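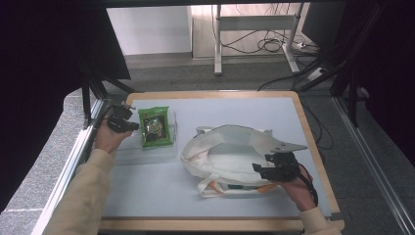
Bagging a snack packet with two hand-held grippers

I've been using Kioko, the recording and labeling software from Hinlow, since March, and I've grown fonder of it than I expected to. It lines up the views from both grippers and lets you scrub through them together, so marking the moment of a grasp is a pleasure! 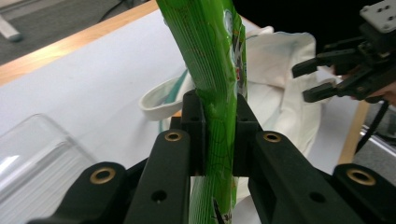

Dedus Manipulation Software Team

Shiny green film pinched between black fingers is hard on any tracker, and Kioko still put the grasp label in the right spot on 93 of our 100 clips. Export is slower (go get a coffee), and version 2 forgets your shortcuts.
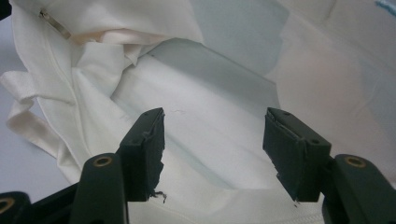 Upendo Okoth, perception engineer

White fabric gave it more trouble. Depth inside the tote came out patchy, and I'd love a way to flag ragged grip pads like these on a whole batch. I'd still buy it again for 1000 clips or for 50.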